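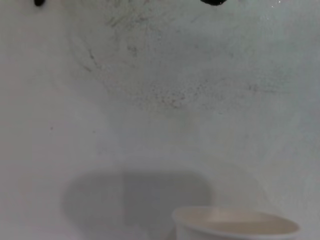 用旧了的东西，怎样继续用下去
和Uwe Weidemann谈清洁、修补和二手家具

文：Ilango Thampi
2025年6月3日

Uwe Weidemann请我坐下以前，先用手掌在椅子上按了按。他说这是习惯，每把椅子他都要先按一下，连自己家里的也不例外。他的店叫Fekley，在Hirden老城区Alva路113号，门口没有橱窗，只有一扇很宽的双开门，因为从前这里存放马车。他在这里收购、清洁、修补和出售旧家具，已经做了20年。

我第一次走进这家店是在五月。当时我刚搬家，需要一张书桌，钱不多，时间也不多。那天我没有买到书桌，却站在店里听他和一位顾客争论了很长时间。那位顾客想把一张餐桌磨光重新上漆，Weidemann不愿意做。我觉得他的理由很有意思，所以问他能不能再来一次，把他的话记下来。他同意了，条件是我要在他干活的时候来，不能让他停下来专门说话。

因此这篇采访是断断续续的。有时候他说到一半去接电话，回来以后说的是另外一件事。我尽量按照他说话的顺序来写。

我首先问那张餐桌后来怎么样了。

“她拿回去了，没有磨。”他说，“她奶奶在那张桌子上切了一辈子面包，桌子的一头全是刀印。她觉得不好看，我理解。可是磨掉以后，她得到的是一张普通的桌子，这种桌子她到哪里都能买到，而且更便宜。我告诉她，先用肥皂水洗一次，晾干，放两个星期再决定。两个星期以后她打电话来，说不磨了。”

我问，如果她坚持要磨，他会做吗。

“会。桌子是她的。我可以说我的意见，说两次，第三次我就闭嘴干活。”

Weidemann原来不是木匠。他年轻的时候学的是印刷，在一家印刷厂工作了10年，工厂关门以后才转行。他说印刷教给他的东西，现在每天还在用：怎样看一个平面，怎样分辨哪些脏东西浮在上面，哪些已经进到里面去了。他把这两种叫作“客人”和“房客”。客人擦一擦就走，房客要谈判。

“大部分人一看见脏，就去拿最厉害的清洁剂。”他说，“这个顺序是反的。应该从最弱的开始。先用干的软布，然后用微湿的布，然后加一点肥皂。每一步做完都要停下来看。很多时候到第二步就够了，后面那些瓶子根本不用打开。”

我问他自己的架子上有哪些瓶子。他带我去看，比我想象的少：一瓶普通的橄榄油皂，一罐蜂蜡，一瓶酒精，一袋白垩粉，还有一种叫Dramusine的膏，装在扁扁的铁盒里。他说这种膏是本地一个小作坊做的，气味像松树和旧教堂，他用来处理浅色漆面上的鞋印和拖痕。我打开闻了闻，我觉得更像感冒药。

“少用。”他把盒子从我手里拿回去，“指甲那么大的一点，可以擦一整扇柜门。用多了会发亮，一块亮一块暗，比原来的脏还难看。我刚开始的时候就犯过这个错误，把一个白色衣柜弄得像一头奶牛。最后只好全部重新处理，花了我三天，没有收钱。”

说到白色，我请他多讲一点，因为我搬进去的公寓里什么都是白的：墙、门、厨房的台面，连暖气片也是。我每个周末都在擦，可是从来没有擦干净的感觉。

他笑了。他说白色家具和浅色台面是顾客抱怨最多的，也是最容易被擦坏的。灰色的划痕，很多时候是别的东西留下来的，比如锅底、皮带扣、钥匙，硬的金属在粗糙的白漆上走过去，就像铅笔在纸上走过去一样。人们以为漆被刮掉了，非常伤心，可是用橡皮轻轻地擦，常常就能擦掉。

“橡皮？”我问，“学生用的橡皮？”

“白色的，软的那种。不要用彩色的，彩色的会掉颜色。先在看不见的地方试一试，柜子背后，桌子下面。这句话我一天要说好几遍，我太太说以后要刻在我的墓碑上：先在看不见的地方试一试。”

他最反对的是那种白色的魔术海绵。他说这种海绵就是很细很细的砂纸，第一次用的时候效果惊人，用得多了，表面的光泽没有了，灰尘反而更容易留下来，于是人们擦得更勤，情况就更坏。他自己也有一块，专门用来洗运动鞋。

这时候电话响了。打电话的人想卖一个三门大衣柜，Weidemann问了尺寸，又问楼梯有多宽，然后很客气地拒绝了。放下电话以后，他告诉我大衣柜现在没有人要。新房子的天花板低，门也窄，年轻人每隔几年就要搬一次家，谁也不愿意带着这么重的东西走。好木头，好手艺，最后常常只能拆开，门板改成桌面，背板改成抽屉的底。

“我拆的时候不难过。”他说，“以前难过，后来不了。做这个柜子的人也是用别的东西做的，他也锯过板子。只要木头还在用，我就没有意见。”

我问他，什么样的家具好卖。

他说是小桌子、书架和抽屉柜，还有椅子，但是椅子必须单独看。一套完整的餐椅不容易卖，一把一把的反而卖得快，因为现在很多人喜欢餐桌旁边每一把椅子都不一样。他觉得这个习惯很好，说这是他干这一行以来见到的最聪明的流行。坏了一把，换一把，不需要到处去找一样的。

然后他给我讲怎样检查一把旧椅子。我把他的方法记得很仔细，因为我自己马上就要用。先把椅子放在平的地面上，用手压四个角，听有没有响声。再坐上去，慢慢地向左、向右移动身体的重心。如果椅子只是轻轻地响，多半是榫头干了，可以重新上胶。如果椅子响的同时你感到它在“走路”（这是他的说法），那么要翻过来看看，有没有人以前用钉子修过。

“钉子是最坏的。”他的声音第一次变大了，“胶可以用热水和耐心打开，钉子不行。一个人晚上九点想吃饭，椅子摇，他就钉一个钉子。五分钟的事情。后来的人要用半天才能把这个钉子请出来，木头也裂了。我不怪他，他饿了。但是请你写下来：不要用钉子。”

我写下来了。

我们也谈到钱。我以为修一件旧家具总比买新的便宜，他说这不一定，他不喜欢有人用这个理由劝别人。一把椅子重新上胶，要拆开，清理旧胶，涂新胶，夹住，等一夜，第二天还要检查。如果按照小时收费，常常超过一把新椅子的价格。他现在把价格写在一块小黑板上，挂在收银的桌子旁边，顾客一进门就能看到，这样双方都不尴尬。有些人看完黑板就走了，他会向他们说再见，并且告诉他们应该买什么牌子的木工胶。

“自己做也很好。”他说，“粘椅子不难。难的是等。胶没有干，人就坐上去了。”

为了这个原因，他每个月在店里开一次晚间课，来的人自己带一件东西，大家围着长工作台一起修。他不讲理论，只是在旁边走来走去，看到有人要用力的时候，就把手放在那个人的手上。我问他有没有碰到过修不好的东西。他说当然有。有一位先生带来一个小木马，腿断在最细的地方，以前已经断过、粘过很多次，木头像饼干一样。他们最后没有修腿，在下面装了一块板，木马从此不能摇了，只能站着。那位先生很满意，因为他的孙女已经长大，木马本来也只是放在书架上。

我注意到他说话的时候很少用“旧”这个词，他更喜欢说“用过的”。我问这里面有没有什么区别。在我的母语里，这两个意思常常用同一个词，所以我对这种事情特别敏感。

他想了一会儿，手里还在擦一个铜拉手。

“旧，是日历的事情。”他说，“用过，是手的事情。有的东西很旧，可是没有人用过，一直放在客厅里盖着布，这种东西我不太会修，我不知道从哪里开始。用过的东西会告诉你，人从哪一边拉抽屉，杯子放在哪里，孩子坐在哪里踢桌腿。你看着这些地方，就知道哪里要加强。”

我说，可是顾客来买的时候，还是希望东西看起来干净。

“干净，当然要干净。”他马上说，“我不卖脏的东西。油、灰、烟味、霉，这些都要去掉，这是对人的尊重。但是干净和新是两件事。你洗一件衬衫，洗完它还是你的那件衬衫，领子还是有一点软。家具也应该这样洗。”

关于烟味，他有一个方法，需要很多耐心。抽屉全部拉出来，里面用加了一点醋的水擦，擦干，然后放一碗咖啡渣，关上，等一个星期，换一碗新的，再等。他说有一个写字台用了整个春天才没有味道。我问醋会不会伤木头，他说加得少就不会，擦完要马上用干布跟上去，不能让水停在那里。

快到中午的时候，他的一个学徒来了，两个人把一个抽屉柜抬到院子里去晒。我帮忙拿抽屉，学到了一件小事：抽屉要写上号码再拿出来，写在背后，用铅笔。看起来一样的抽屉，换了位置就会卡住，因为它们几十年来各自在自己的轨道上磨，已经互相认识了。卡住的时候，用一截白蜡烛在轨道上来回擦几下就可以，不要用食用油，油会变黏，还会招灰。

我最后问他，对像我这样刚刚搬家、什么都没有的人，有什么建议。

“先买桌子。”他没有犹豫，“床可以先是一张垫子，衣服可以先放在箱子里。没有桌子，你就在床上吃饭，在床上工作，在床上写信，一个月以后你会不高兴，又不知道为什么。桌子要买大的，比你觉得需要的大一点。表面有几个印子的最好，这样你第一天就敢用。”

我问他，现在店里有没有这样的桌子。他说有一张，可是一条腿正在等胶干，要明天才能看。我第二天又去了，用手压了四个角，没有响声。桌子不太好看，左边有一圈杯子的印，我问要不要处理，他说可以处理，要多付一点钱，也可以把我的杯子放在那里。

我付了桌子的钱，又买了一小盒Dramusine，给厨房的门用。他在收据背面写了使用的方法，一共只有一行字，就是他太太要刻的那一句。

Fekley的晚间修理课需要提前报名，可以到店里登记，也可以打电话。请自带要修的东西和一条旧毛巾，胶和夹子由店里提供。体积太大、一个人搬不动的家具，请先和Weidemann先生商量。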